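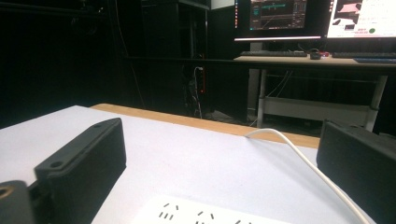 Wunura gripper comparison: progress to Wednesday, December 7, 2022

Dear all at Grorkis,

Thank you again for your patience over the autumn, and for the second round of money, which has gone almost entirely on fingers and controller boards.

We have now finished the hand-held trials of both grippers. The Oltov was given 141 picks and the Dzene the same 141, from one shared list, and after checking we are keeping 139 of the Dzene runs — the other 2 had gaps in the camera recording. The Oltov set is complete.

Our feeling so far is that the Oltov is kinder to the wrist over a long afternoon, while the Dzene closes more evenly on thin things such as cables. We had rather expected it to be the other way about!

Still to do in December: both controllers on the arm, and a proper look at the delay between trigger and finger. We shall need the spare Dzene board back from you for that, please.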